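Drutel Table Tasks, data card

Maintained by Ruth Haslam and Jamshid Sharifi
Last edited Mon 1 June

What it is

3,200 short recordings of cafe table chores made with hand-held grippers, of which 2,481 passed review. The chores are the dull ones: pick up a bottle, put it down where it belongs, stack cups, clear wrappers. We collected them to check a claim we hear at every trade show, that machines are ready to bus tables. We don't think they are, and you should read this card with that bias in mind.

Who did the work

People. A person's arm moved the gripper in every recording, so any skill you see belongs to the person. Please don't cite the pass rate as a robot result. We have already asked Wirnance to take down one slide that did.
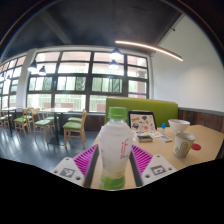 Mahnaz Sadeghi wrote back on the first draft that we were being too hard on the field: a machine that clears half a table and leaves the rest still saves somebody a trip, and a cafe owner would take that deal.

Maybe. We'd like to see the bill first. Half a table cleared still means a person walks over, looks at what's left, and finishes. If the machine also has to be watched, the trip hasn't been saved, only moved.

Policy results

We trained one baseline and ran it 300 times on a fixed arm. It was decent at single objects with clear space on both sides. It was bad at nearly everything a server does without thinking — reaching past one thing for another, or deciding what counts as trash. Per-chore scores are in results.csv. Read the clutter rows before the averages. 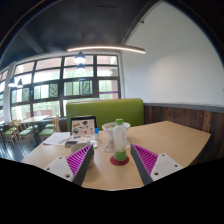 Labels are our weakest part. Each recording has one chore name, one start time and one end time, and the reviewers disagreed about "done" more than about anything else. Take a bottle standing on a round red coaster with some pale green drink still in it. Is that chore finished, or is the bottle waiting to be cleared? A server would ask the customer. Our label file has no field for asking, and the model trained on it never learned to wonder.

Known problems

Glare from windows hurts tracking in daytime recordings. Clear plastic is underlabeled. 1,096 of the reviewed recordings have only one reviewer. Spills are missing altogether, and so are customers who come back for their coats.

Not for

Sales decks. Safety claims of any kind. Comparison with the Ollirex numbers, which use a different rule for dropped objects.

Changes planned for September

Second review of the single-reviewer recordings, and a "can't tell" label. Send corrections to Jamshid, with the recording number in the subject line.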